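Sorting by Tube: A Toy Library Explains How It Checks Its Bricks 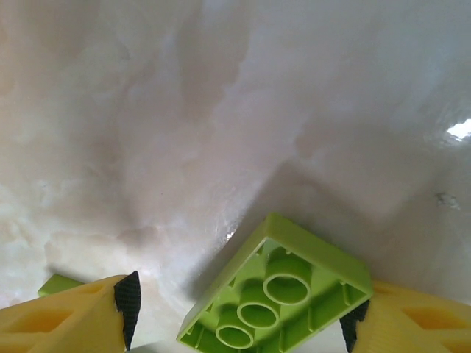

The toy library at Bullcombe lends out building bricks by the tub, and every tub that comes back is checked before it goes out again. The person who runs the checking bench has done the job for nine years and agreed to talk about it on the condition that the article stick to the bricks. We met in the back room at 3 p.m., when the returns from the morning had already been sorted by type.

The library's main set is called the Asmont tub, after the street where the collection started. A full tub holds 359 pieces. The number is printed on the lid and on the loan card, and it is the number the borrower signs for.

"The count is the least useful check we do," the bench lead said. "A tub can come back with the right number and still be a bad tub. If six long bricks have been swapped for six small ones from another set, the count is fine and the next family can't build anything from the cards."

For that reason the bench weighs each tub first, then sorts by type, and counts only at the end. Weighing takes less than a minute. A tub that is too light or too heavy by more than the weight of two small bricks is marked with a clip and moved to a separate shelf.

Sorting is done upside down. Bricks are turned with the hollow side up, which looked odd to us at first, as most people would sort by color or by the studs on top.

"The top tells you the size. The underside tells you the condition," the bench lead said. "On a two-by-four you have three round tubes down the middle, and the walls around them. Those are the parts that do the gripping. If a tube is split, the brick will sit on another brick and look right, and then it falls off when the child picks up the model."

A split tube usually shows as a thin pale line running down from the rim. It is easier to see in dark colors than in light ones. Lime green and yellow are the hardest, and the bench lead tilts those toward the lamp so that light falls across the rims at a low angle. White bricks are checked by feel, with a fingertip run around each tube.

The walls are checked next. Wear along the top edge comes from bricks being pried apart with a knife or with teeth. Light tooth marks are accepted if the edge is still smooth. Anything with a raised burr is taken out.

"People apologize for the tooth marks," the bench lead said. "I would take tooth marks over a kitchen knife. A knife takes a piece out of the wall and you can't put it back."

We asked how the library decides what grip is acceptable. The method is a hanging test. The brick is pressed onto a fixed plate, turned over, and left to hold a small weight for 15 seconds. If it stays on, it passes. The test is not done on every piece. The bench takes a sample from each tub, and tests the rest of a type only if one from the sample fails.

Washing comes after sorting. The library used to wash whole tubs together, and stopped because small pieces lodged inside the larger ones and came out dirty. Now each type goes in its own mesh bag. The water is kept at hand temperature, with plain dish soap and no scrubbing.

"Hot water is the common mistake," the bench lead said. "The brick doesn't melt, it just moves a little. The walls bow out and the grip is gone. You would not see it on one brick. You build a wall of them and it leans."

Drying is slow, again because of the underside. Water sits in the tubes and in the corners next to them. The bags are shaken out over a towel and the bricks are laid with the tubes facing down on a rack overnight, then turned once in the morning. A tub packed damp will smell within a week or so, and the smell is hard to get out.

The library also keeps a second, smaller range, which it bought from a school supplier under the name Mimumora. These bricks have slightly thinner walls and do not mix well with the Asmont tubs. They fit together on the first try, but the grip is loose after repeated use. The two ranges are kept on opposite sides of the room, and the loan cards are printed on different paper.

Mixed returns are still the main source of work. In March the bench went through a backlog of around 15 tubs and found pieces from the other range in most of them. The quickest way to tell them apart, the bench lead said, is to look at the rim of the middle tube. On one range the rim is flat. On the other it is slightly rounded.

Asked about repairs, the answer was short. The library does not glue bricks. Glue changes the size of the tube, and a brick that is a hair too large will stress every brick it is joined to. Failed pieces go into a bin marked Kalniņš, the name of the workshop that collects them for use in its molding classes. Spares are drawn from a set of drawers by type and color, and the color is matched only if the build cards call for it.

"If the card says green, they get green," the bench lead said. "If it doesn't, they get whatever the drawer has most of."

We asked what borrowers could do to make checking easier. The reply was to take models apart before returning them, by hand, and to look under the sofa before signing the card. Stuck plates should be left stuck. The bench has a flat plastic wedge for those, and it does less damage than anything in a kitchen drawer.

Tubs can be returned to the front desk whenever the library is open. Checked tubs go back on the shelf once they are dry, with the new weight written in pencil inside the lid.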